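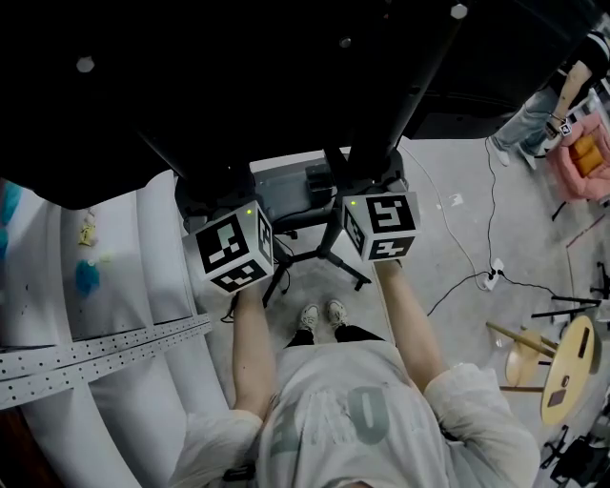 Both handhelds, cubes up, green light on each. Platform and tripod ahead.

August 8, 2018
Summer project, Indstead group. Entry by Leena Kallio, additions welcome but initial them.

The plan says "cube tracking validated" for this week. I am not going to write that in the plan yet. What we have is cubes that track well when Minttu holds them the way Minttu holds them. When Brunello took over he rolled his wrists inward, the way anyone would to reach toward the middle, and the left pose started to jump. It came back when he straightened up. He says operator error. I say if the operator can cause it by being comfortable, it goes on our list.

Green light means the controller has power and has paired. It says nothing about tracking. I'm writing it down again, as twice this morning somebody called out "left is good" from looking at the light. Look at the pose readout. If the age field is climbing, it's lost, whatever the light says.

Run 1. Straight reach, out and back, both hands. 2,000 frames. Left lost in 508 of them. Minttu thinks the count is inflated by the start, before her hands were up, and she may be right, but we didn't mark the start so we can't subtract it. Mark the start next time. Clap the cubes together lightly or press the trigger, I don't care which, pick one.

Run 2. Same motion, start marked with the trigger. 2,000 frames again, left lost in 881. So it got worse with the correction that was supposed to make it better. Two things changed between runs: we tightened the reprojection threshold, and the clamp on the left cube was retightened. Two changes at once is my fault, I agreed to it because lunch was coming up. These numbers can't be compared and please don't put them side by side on a slide.

Run 3. Threshold back to the old value, clamp left alone. Stopped early, logger had filled the partition. Hidayah moved the February recordings to the other disk. She did NOT delete them. The folder on the lab machine now has only the readme.

About the February recordings. Everyone quotes them as the proof that the method works. I went through them last night with the coffee I should not have been drinking. They are all one person, one side of the room, elbows in, slow. No crossing of the hands anywhere. Nice smooth curves, yes. I'd get nice smooth curves too if I filtered that hard. The filter in that version holds the last good pose for up to 900 ms before it admits anything is wrong, and then it blends back in, so a loss looks like a short pause by a thoughtful operator. We should replot with the filter off before anybody says "as shown in February" again.

Pirjo came by and asked the question I'd been avoiding: what are we comparing to? We have no second measurement. The cube says the hand is at such a place, and we believe it. She suggests a fixed jig, two pegs a known distance apart, touch one and then the other and see what distance we get. Cheap and dull. I like it. Brunello would prefer to go directly to driving the arm and "see if it feels right". Feeling right is not a measurement, though I admit that the judges at Flemach will mostly be going by feel.

(Feel is what the operator uses too. You'll have a jig that measures fine and a robot no one can drive. — B.L.)

Fair. Both, then. Jig first.

Suspects for the left side, in the order I'd bet:
Clamp. The cube shifted on the grip when I pushed it with a thumb. Only a little, but the offset is supposed to be constant.
Print quality of the left cube's markers. Hidayah printed the second set on a different printer. I haven't measured the squares.
Light. Brunello's favorite. I don't see why it would hurt one side only, but we haven't tried with the blinds down.
Hand over the marker. Hard to rule out with how close the fingers sit to the cube.
Swapping the two cubes between the grips would separate the first two. Half an hour with the config files. Nobody touch the IDs until that's done.

Floor: tape the cables. I keep stepping back while looking at the screen and so does everyone else. Brunello caught one with his heel during run 2. The run went on, so I left it in, but there may be a bump in the base pose near the end.

The Zavholm driver update is downloaded and not installed. Release notes promise "improved stability", no details. Not before the cube swap. If somebody feels an urge to install it, write your name next to the urge.

Minttu wants to call the demo branch Chiba. Fine, but that branch has the long hold in the filter still switched on. It must not be merged back like that.

Still open:
Peg jig — Pirjo has a drawing, needs scrap aluminum.
Cube swap, left to right. Me and Hidayah.
Measure printed squares with the good calipers (they were in the wrong drawer again).
February data, unfiltered plot. Minttu.
Repeat run 1 exactly, one operator, nothing changed. Then the same with Brunello and his wrists.

Plan entry stays at "in progress". If asked, the right hand looks all right so far and the left we don't understand.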